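3.2 Demand estimation and signal timing

The Rorham corridor was modeled as a directed network of 38 links joined at signalized intersections. Turning ratios were estimated from loop detector counts collected in April, with 893 valid five-minute intervals remaining after faulty records were removed. Links with missing detectors were assigned the ratios of the nearest upstream junction.
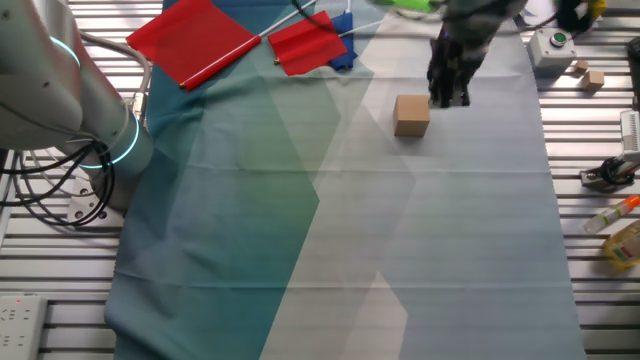
Queue lengths were updated by a point-queue model with finite storage. When a link reached its storage limit, upstream outflow was reduced in proportion to demand, so that spillback — the main cause of delay on the Rirnden approach — was kept in the model. Cycle length was fixed at 103 seconds at all intersections.

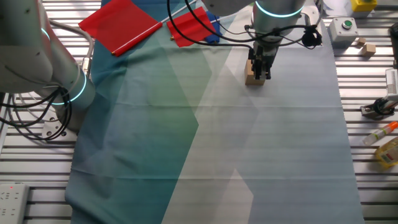 Green splits were computed by the decentralized policy of Section 2, which uses local queue measurements only. The fixed-time plan now in use served as the baseline. Both were run in the Coteo simulator with the same arrival sequences.

Figure 2. A small light-brown block and a black robot gripper. 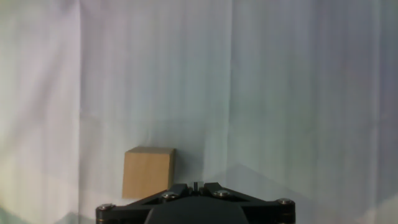
The residual between measured and simulated queues was not uniform over the network. It was largest on short links, where a small error in the turning ratio can fill the available storage within one cycle. Treating the residual as flat would be like treating creased white cloth as a plane: the overall shape is right, but the ripples between the folds are lost. We therefore fitted a separate error variance to each link and repeated the comparison. The ranking of the two policies did not change.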